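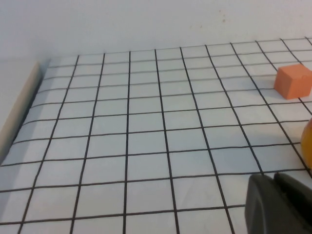 Chores, One Square at a Time

Can a machine tidy up after us yet? I get asked this at every family dinner, and my answer keeps changing, which makes this a very fun time to be following the subject! This gallery page is where I keep pictures of robots doing (or getting ready to do) the small jobs most of us do without thinking: putting things away, sorting a shelf, clearing a counter. I started it in July and I'll keep adding as I go.

Orange block, grid paper. Picking up one small cube and setting it down in the right spot is the seed of a whole pile of chores. Swap the cube for a spice jar or a box of screws and you're most of the way to a job somebody gets paid for. I love how plain the setup is - paper with black lines, a pale wooden-looking board along one side, and two dark gripper fingers over the sheet.

The grid is my favorite part. With squares to go by, you can say exactly where a thing was supposed to land and how far off it ended up. Sevim Karaca, who stocks shelves at Ziltitberg, looked at it and said her store should paint one on every shelf, and I think she was only half kidding.

So, are we there? For one block on a mostly clear sheet, I'd say pretty close. For a kitchen drawer at my house, no way! Drawers have rubber bands in them, and spoons stuck under other spoons, and that one battery. Ataberk Kaplan bets me a machine will sort his workshop bins at Türkmen before it can fold a fitted sheet, and I took the bet even though I suspect he's right. A shop has the same 40 parts in the same bins every day. A home has a new mess by breakfast.

If you work with one of these machines, or you have a chore you'd hand over tomorrow, please write to me. Beril Ersoy already sent a list with 68 chores on it (cat hair comes up twice), and I'm reading it with great joy.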